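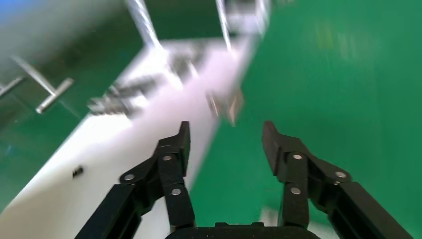

Himevard to Open Repair and Lending Center in Vallcombe

VALLCOMBE, 2 March 2019 – Himevard, the household goods cooperative, will open a repair and lending center on Fandmont Street in July. The center will take in small appliances, lamps, hand tools and furniture for repair, and will lend out items that most households need only a few times a year.

The building was last used as a carpet warehouse. Himevard signed a lease on the ground floor in the fall and has since replaced the wiring, put in a second restroom and widened the front entrance. Work on the loading door at the rear is still under way. The upper floor is not part of the lease and will stay closed to the public.

The center will have 6 repair benches and a lending counter. Members and non-members may use both. Members pay no bench fee and may keep a borrowed item for twice as long as other customers.

"People bring us a toaster or a floor lamp and ask if it is worth fixing," said Nasrin Ansari, who will manage the center. "Until now we looked at it at the store counter between other customers, and a lot of the time we had to send them somewhere out of town. We want to be able to open it up on a bench and give them an answer the same day."

Ansari has run the service desk at Himevard's Vallcombe store since it opened. She will move to Fandmont Street full time in the spring to set up the workshop and hire staff. Her current position at the store will be filled from within the cooperative.

What the center will repair

The workshop will accept most plug-in household items that one person can carry through the door. That includes kettles, irons, fans, vacuum cleaners, sewing machines, mixers, radios and table lamps. It will also accept wooden chairs, small tables, drawers, garden tools and kitchen knives for sharpening.

It will not accept microwave ovens, gas appliances, refrigerators, air conditioners or anything with a cracked or swollen battery. Customers who bring in one of these will be given a printed list of places in the county that handle them. Televisions will be looked at case by case.

Each item will be checked before any work is done, and the customer will be told the price of the parts and the labor. If the customer decides against the repair, only the inspection fee is due. Items that cannot be repaired may be left at the center for parts or taken home again. Repaired electrical items will be safety tested and tagged before they are handed back.

Customers who would like to do the work themselves can reserve a bench by the hour. A staff member will be in the room during bench hours to answer questions, and must sign off on any repair that involves wiring. Children under twelve may attend with an adult but may not use the power tools.

Lending counter

The lending collection will start with 105 items. The largest group is tools for painting and wall repair, followed by garden equipment, folding tables and large cooking pots. Carpet cleaners, a tile cutter, a pressure washer and a set of extension ladders will also be available. The ladders may be lent only to adults who have a vehicle suited to carrying them.

Items may be reserved by phone or in person. Online reservations are planned, but the system will not be ready by opening day. A deposit is taken on larger items and returned when the item comes back clean and in working order. Late fees will be charged by the day and will never be more than the deposit.

Himevard asked its members last year which items they would borrow if they could. The carpet cleaner came first, and a food dehydrator, which staff had not thought of, came third. The center is buying one of each to begin with and will add to them if the waiting list gets long. Residents may also donate tools and equipment. Donated items must be complete and will be inspected before they are added to the collection.

Swai Hardware to supply parts

Swai Hardware will supply common spare parts, including cords, switches, fuses, belts and chair glides. It will keep a small stock at the center and deliver other parts from its own store twice a week. Parts will be sold at the same price at both locations. Customers who need a part and no repair can buy it at the lending counter.

The two businesses have worked together before. Swai Hardware sharpened mower blades for Himevard customers over two seasons, and that service will now move to Fandmont Street.

Jobs and training

The center will employ 2 full-time repair technicians along with part-time counter staff. Applications for the technician positions are open now. Applicants should have experience with small electrical repairs, but no particular certificate is required. Training in safety testing will be paid for by the cooperative.

Evening classes will begin in the fall. The first ones planned are basic lamp rewiring, chair regluing, and care and cleaning of sewing machines. Class sizes will be kept small so that each person has a place at a bench. Dates and fees will be posted at the store and at the center once the instructors have been confirmed.

Getting there

The center is a short walk from the Fandmont Street bus stop. There is parking for customers behind the building, with a marked space for unloading beside the rear door. The front entrance is step-free. Opening hours will be announced in the month before opening.

About Himevard

Himevard is a member-owned cooperative that sells household goods, bedding, kitchenware and basic furniture. It has 800 members and operates one store, in Vallcombe. Any resident of the county may join by buying a single share, and each member has one vote at the annual meeting.

Contact

Press questions, job applications and offers of donated equipment should be sent to Nasrin Ansari at the Himevard store in Vallcombe. Please do not bring donated items to Fandmont Street before the center opens, as there is no one at the building to receive them.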